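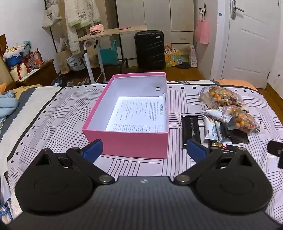 Our project started with a simple question: why do students in shared housing sleep badly during the exam weeks, and does the bedroom itself have a part in it? I chose this subject for the course in home and health because I lived for two years in the Villville residence and I was tired most of that time. In a small student room the bed is used for everything. People read on it, eat on it, call their parents from it. Even the bedding gets chosen for the day and less for the night, for example a white sheet with black lines in woven-looking blocks and a border of little black squares, which looks good to visitors in the afternoon. When I asked students how they selected their sheets, most of them spoke of color and pattern, and only a few mentioned the fabric.

1. Background

Before the practical part I read what our library has on sleep and on small living spaces. Much of this literature speaks of families in normal houses, with a kitchen and a living room where a person can spend the evening. The student room is treated very little. The rooms in Villville measure 9 square meters, and the bed takes the biggest part of the floor. The desk is under the window, where the heater also is, so in winter it is too warm to sit there for a long time. Many students told me they move to the bed already after dinner and stay until they fall asleep.

2. Method

The survey was sent by the housing office to 600 residents in two buildings, Brudari and Kenetti. Brudari is the older one and has thin walls. Kenetti was renovated and has new windows, but the corridor lights stay on all night. The questions were about bedtime, noise, light, temperature, food in the evening and use of the bed during the day. Each participant also kept a short sleep diary during the exam period in May. In total I received 2,103 diary entries, of which some were incomplete and had to be left out. My supervisor, Caoimhe Gallagher, helped me to write the questions in a more neutral way. My first version asked "How much does the noise disturb you?", and she explained that this already tells the person that the noise disturbs.

3. Results

Noise was the most common complaint in Brudari, as I expected. In Kenetti it was light. The temperature was mentioned in both buildings, but mainly by students with rooms on the top floor.

What I did not expect was the role of eating in bed. The students who wrote that they often eat in bed in the evening also went to sleep later, in both buildings. I cannot say that one thing causes the other. It is possible that those who study until late get hungry again, and the shared kitchen closes at 9. After this hour what remains is the food that can be kept in a drawer: crackers, dried fruit, instant soup, snack bars.

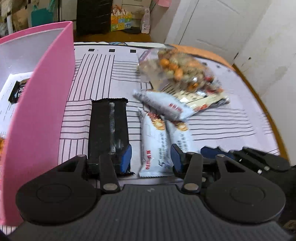 Figure 2. Snack bars in white wrappers with a picture of the bar printed on them.

Several participants wrote in the free comments that they do not consider a bar to be a meal, so they had not included it under "food in the evening". I noticed this too late to change the form. The real number of evening snacks is therefore probably higher than my tables show.

Another point is the changing of sheets. The laundry room is in the Valentini building on the other side of the parking lot, and it is shared by all. In the exam weeks students washed their bedding less often than in the rest of the semester. One person wrote: "I shake the crumbs out and I continue to study."

4. Limits of the work

The participants decided by themselves to take part, and maybe people who sleep badly were more interested in the subject. The diaries were filled in the morning, sometimes for several days together, and memory is not exact. I also did not measure the light or the noise with an instrument.

5. Suggestions

I gave the housing office a short list on Dec 4, 2019. The corridor lights in Kenetti could be dimmed after midnight. The kitchen could stay open later in the exam weeks, at least for tea and for warming up food. A folding table, which can be lent at the reception, would give the students one more place to eat and to read. The office answered that the lights can be discussed in the next budget. About the kitchen I still wait for an answer.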